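Workshop basics, session 4 handout – October 11, 2021
(N. Fakhoury's group, room 905. Ko's group has a seperate sheet)

**Today: clearing a bench between jobs**

- 30 min total. No talking over the demo pls
- sort by what happens to it next, NOT by size or color. People always go by color
- three piles: keep out / put back / ask
- small parts go in an open container, upright. Not a pocket

**Glue guns**
Unplug first. Stand or heatproof mat, never flat on wood if it's been on. Nozzle away from your sleeve. Let it cool fully before the drawer – Hauwa has the burn cream, I'd rather she kept it.

**Rings, discs, anything with a hole**
Lie them flat. They roll if you stand them up. Check the small holes for glue before it goes back, a blocked one means redoing the whole piece (see Jutby sheet, p. 4).

**Ties and ribbon bits**
Knotted = undo it or bin it. Don't save knots!!

Green ring in both, glue gun and cardboard container in the second:
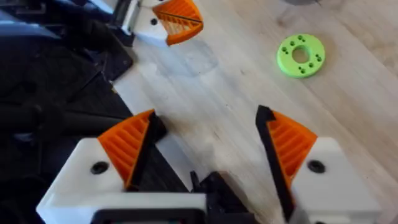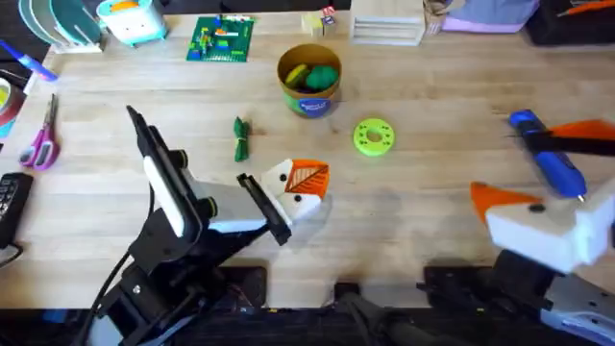
Wipe down last, dry cloth then damp. With the grain. Smudges near the middle get missed becuase everyone starts at the edges.

For next time: read Saliba ch. 2, bring a pencil. Rania Hijazi is taking the December makeup session, sign up w/ her in 948.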